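4.3 Loading the rack scene in Zallarine

1. Set out the cups upside down, with at least one on the table outside the rack.
2. Open Lerkov and load profile 310. Both arms should show as connected.
3. Run Detect. Each cup gets its own label - pale colours may need the threshold lowered to roughly 121.
4. Check that the planner shows the rack as two halves, split along the wooden rod.
5. Click Plan, then Preview.

Note: Dark marks on the table covering can come up as objects. Delete them from the list.

CAUTION: Keep hands clear of both grippers before you click Run.

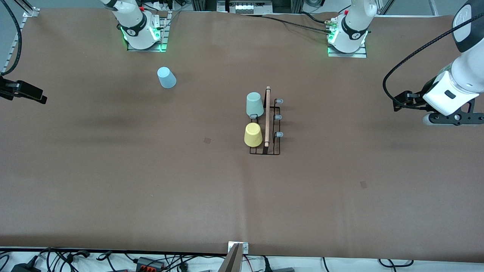
Festska Documentation Group
Two-arm cell, rack scene with one cup still on the table.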